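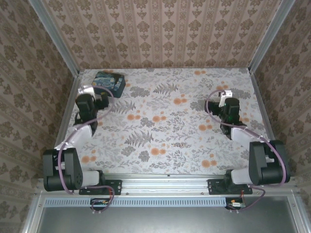
Damask in brown on beige, hung in vertical stripes, with ferns and orange dots on the tabletop.

News / Homes & Interiors / Wallpaper

Latest Homes Gardens Food Out of Town Archive

Hegarty puts its old wallpaper back on sale, and the stripes are staying

March 29, 2018

The wallpaper your grandmother covered over is back, and it costs more than it did the first time. Hegarty, the Sanemstead firm that has been printing wall coverings since 1887, said this week that it will reissue 10 patterns from its back catalog, most of them florals and all of them busy.

The collection goes by the name Brendent, after the street where the firm had its first print shop. It includes six damasks, three trailing vines and a thing with pheasants that even the press release calls "spirited."

"People have had gray walls for a long time now," said Kerstin Viklund, who runs the design studio. "They come into the shop looking tired. We show them the pheasants and they either leave or sit down."

Viklund and her staff went through 22 boxes of old sample books to pick the patterns, a job that took most of the winter. Several books had been chewed. One contained a shopping list from a previous century, mostly suet, which has been framed and hung in the staff kitchen – on a plain white wall.

The colors have been left alone, apart from one green that used to be made with arsenic. The new version is said to be very close and considerably easier to live with.

Not everyone in Sanemstead is ready. Liesbeth Smits, a paperhanger for most of her working life, said she had spent years steaming this sort of pattern off bedroom walls and charging by the hour. "I took down the big damask in half the houses on my own road," she said. "I suppose I'll be putting it back up. I've raised my rates."

Her advice to first-timers is to buy an extra roll, start behind the door, and never try to match a large repeat after supper. Stripes, she added, are only for people whose corners are straight, and theirs aren't.

Drandar, the home goods chain, will carry four of the patterns when the full range reaches stores in October. The other six, pheasants included, will be sold only from the Hegarty shop, where samples are free and limited to three per customer. Viklund said the limit was brought in after a man papered his hallway with them.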